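Wir verwenden Cookies, um Ihnen das bestmögliche Leseerlebnis zu bieten. Mit der weiteren Nutzung der Seite erklären Sie sich damit einverstanden. Einstellungen | Ablehnen | Alle akzeptieren

4 Befunde: Was nach der Phishing-Meldung geschieht

4.1 Der Meldeknopf und sein Eigenleben

Die in Abschnitt 3 beschriebene Erhebung umfasst 1.447 Meldungen, die Beschäftigte der Stadtwerke Erkisholm über den Meldeknopf im Mailprogramm abgesetzt haben. Der Knopf war im Dezember eingeführt worden, begleitet von einer Schulung, einem Bildschirmschoner und einem Rundschreiben, das von auffallend vielen Empfängern als verdächtig gemeldet wurde. Wir haben diese Meldungen im Datensatz belassen. Das Rundschreiben forderte zum sofortigen Klick auf einen verkürzten Link auf und drohte für den Fall der Untätigkeit mit dem Verlust von Zugriffsrechten. Nach den Kriterien, die in der verlinkten Schulung vermittelt wurden, war die Meldung die richtige Entscheidung.

Die Literatur zum Meldeverhalten interessiert sich überwiegend für den Moment vor dem Knopfdruck: Wer erkennt die Täuschung, wer klickt, wer schämt sich. Uns beschäftigt der Weg danach. Eine Meldung ist zunächst eine weitere E-Mail, und sie trifft in einem Postfach ein, in dem schon andere E-Mails liegen. In Erkisholm wurde dieses Postfach während der ersten Erhebungsphase von einer einzigen Analystin betreut, die daneben für die Zertifikatsverwaltung, die Diensthandys und, laut Stellenbeschreibung, »sonstige Themen der Digitalisierung« zuständig war. Zu den sonstigen Themen gehörte der Kartenleser an der Tiefgarage.

Jana Bauerfeind, die einen großen Teil der Meldungen nachträglich kodiert hat, unterschied zunächst drei Kategorien: bösartig, unerwünscht und legitim. Nach den ersten Durchgängen kam eine vierte hinzu, die im Kodierbuch unter »Korrespondenz« geführt wird. Darunter fallen Meldungen, bei denen der Knopf als Antwortfunktion benutzt wurde. Eine Abteilungsleiterin meldete über Wochen hinweg jede Einladung zu derselben Besprechungsreihe. Auf Nachfrage gab sie an, sie halte die Einladungen für echt, wolle aber, dass jemand davon erfahre.

Solche Meldungen als Rauschen zu verwerfen, wäre bequem gewesen. Sie binden allerdings dieselbe Arbeitszeit wie ein echter Angriffsversuch, mitunter mehr, weil sich eine präparierte Rechnungsdatei in der isolierten Umgebung zügig beurteilen lässt, eine Besprechungsreihe hingegen kaum. Für die Auswertung haben wir die Kategorie deshalb beibehalten und getrennt ausgewiesen.

4.2 Zeit bis zur ersten Sichtung

Als erste Sichtung gilt der Zeitpunkt, zu dem eine Person die gemeldete Nachricht öffnet. Automatische Eingangsbestätigungen zählen nicht. Diese Festlegung mag selbstverständlich klingen, sie hat uns aber eine längere Diskussion mit dem Dienstleister Magnusson eingetragen, dessen Auswertungsoberfläche die Bestätigung als »Reaktion« führt und auf dieser Grundlage eine Reaktionszeit von 2 Sekunden ausweist. Wir bezweifeln den Wert nicht. Er beschreibt zuverlässig, wie schnell ein Server einen Textbaustein verschickt.

In der ersten Phase war die Zeit bis zur Sichtung vor allem eine Funktion des Dienstplans. Meldungen vom Vormittag wurden meist vor der Mittagspause geöffnet. Was nach 16 Uhr einging, blieb in der Regel bis zum folgenden Arbeitstag liegen. Die Angreifer scheinen diesen Rhythmus besser zu kennen als die Verfasser der Sicherheitsrichtlinie, die eine Bearbeitung »unverzüglich, spätestens jedoch zeitnah« verlangt. Einen Beleg dafür, dass Kampagnen gezielt auf den späten Nachmittag gelegt wurden, können wir aus unseren Daten nicht führen. Die Häufung ist sichtbar, die Absicht dahinter nicht.

Mit Beginn der zweiten Phase übernahm eine Vorsortierung die Reihenfolge. Das Verfahren, intern Tidulton genannt, vergibt jeder Meldung einen Punktwert aus Absendermerkmalen, Linkstruktur und der bisherigen Trefferquote der meldenden Person. Das letzte Merkmal erwies sich als heikel. Wer einmal eine Reihe harmloser Nachrichten gemeldet hatte, rutschte mit seinen späteren Meldungen nach unten, auch mit den berechtigten. Vivek Sisodia hat in der Implementierung nachträglich eine Verfallsfrist von 30 Tagen ergänzt, nach der frühere Fehlgriffe nicht mehr in den Wert eingehen. Die Abteilungsleiterin aus Abschnitt 4.1 hatte davon wenig, ihre Besprechungsreihe fand häufiger statt.

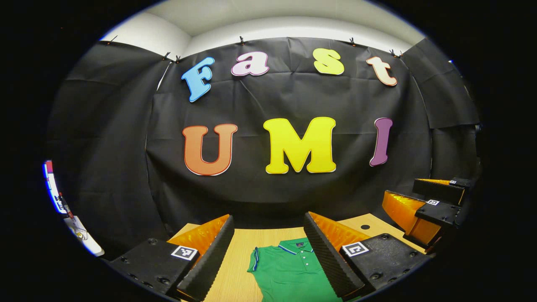

Abbildung 4

Die Vorsortierung verkürzte die Wartezeit der hoch bewerteten Meldungen deutlich und verlängerte jene der niedrig bewerteten. Beides war zu erwarten. Weniger erwartet hatten wir, dass die mittlere Gruppe fast unverändert blieb. In den Protokollen zeigt sich, weshalb: Die Analystin arbeitete die Liste von oben ab, sprang aber bei bekannten Namen aus der Reihe. Eine Meldung aus der Leitwarte öffnete sie auch bei schwachem Punktwert sofort. Im Interview begründete sie das mit der Bemerkung, die Leitwarte melde nie etwas, und wenn sie es doch tue, wolle man nicht diejenige sein, die erst noch die Newsletter fertig sortiert habe.

Dieses informelle Verfahren haben wir anhand der Protokolle nachgebildet und gegen die Reihenfolge von Tidulton gestellt. Bei den bösartigen Nachrichten lag die Erfahrung der Analystin gleichauf. Bei den unerwünschten war das Modell überlegen, was vermutlich daran liegt, dass es sich nicht über Werbung für Betriebsfahrräder ärgert und sie folglich auch nicht aus Prinzip ans Ende schiebt.

4.3 Rückmeldung an die Meldenden

Der zweite Standort, Skaneck, unterschied sich von Erkisholm in einem Punkt, der im Studiendesign ursprünglich nicht vorgesehen war. Miroslava Hutsuliak, die dort die Interviews führte, stellte früh fest, dass die Beschäftigten persönliche Antworten auf ihre Meldungen erhielten. Die Antworten waren kurz und nicht immer höflich. »Echt. Bitte bezahlen« lautete eine davon, als Auskunft zu einer Mahnung des Getränkelieferanten. Eine andere bestand aus dem Wort »Nein«.

In Erkisholm dagegen verschickte das System einen Dank im Namen des gesamten Sicherheitsteams, das zu diesem Zeitpunkt, wie erwähnt, aus einer Person bestand. Der Dank war für alle Meldungen gleich. Er enthielt keine Auskunft darüber, ob die gemeldete Nachricht gefährlich gewesen war, wohl aber den Hinweis, dass Sicherheit jeden angehe. Mehrere Befragte gaben an, den Text nach dem ersten Mal nicht mehr gelesen zu haben. Einer hatte eine Regel eingerichtet, die ihn ungelesen löscht.

Der Unterschied schlug sich im weiteren Meldeverhalten nieder. In Skaneck nahm der Anteil legitimer Nachrichten an den Meldungen über den Beobachtungszeitraum ab, in Erkisholm blieb er stabil. Laimutė Vītola hat darauf hingewiesen, dass die beiden Belegschaften sich auch in Alter und Tätigkeit unterscheiden und dass ein Haus, in dem man sich vom Flur kennt, ein »Nein« anders verträgt. Der Einwand ist berechtigt. Wir haben nach Tätigkeitsgruppe geschichtet, der Abstand wurde kleiner und verschwand nicht. Für eine Schichtung nach Flur fehlten die Daten.

Ein Nebenbefund betrifft die simulierten Phishing-Kampagnen. Beide Häuser ließen während der Erhebung Testnachrichten versenden, Erkisholm insgesamt 1.000 davon. Wer eine solche Nachricht meldete, bekam in Erkisholm ein animiertes Abzeichen. Nach der ersten Runde sprach sich herum, woran die Testnachrichten zu erkennen waren: Der Dienstleister verwendete für alle dieselbe Kopfzeile. Die Meldequote stieg daraufhin steil an und wurde in der Geschäftsführung als Erfolg des Schulungsprogramms vorgestellt. Die Meldequote bei echten Angriffen blieb von dieser Entwicklung unberührt. Das Abzeichen konnte man sich auch ausdrucken.

4.4 Einschränkungen

Die Zahl der Standorte verbietet jede Verallgemeinerung, die über kommunale Versorger ähnlicher Größe hinausgeht, und vermutlich auch die meisten, die davor haltmachen. Nicht gemeldete Angriffe kennen wir nur, soweit sie später auf anderem Weg auffielen. Für Erkisholm lagen uns die Gatewayprotokolle vollständig vor. In Skaneck wurden sie nach Ablauf der Aufbewahrungsfrist gelöscht, pünktlich und ohne Rücksprache, womit eine der wenigen Vorgaben der Datenschutzrichtlinie genau so umgesetzt wurde, wie sie geschrieben steht.

Hinzu kommt, dass unsere Anwesenheit das Beobachtete verändert hat. Frøydis Kvam saß während der zweiten Phase tageweise neben der Analystin und protokollierte die Bearbeitungsschritte. An diesen Tagen wurden mehr Meldungen abgeschlossen als an den übrigen. Wir haben einen entsprechenden Kontrollterm in das Modell aufgenommen, die Schätzung steht im Anhang. Die Stadtwerke haben inzwischen angefragt, ob sich die Beobachtung verstetigen lasse.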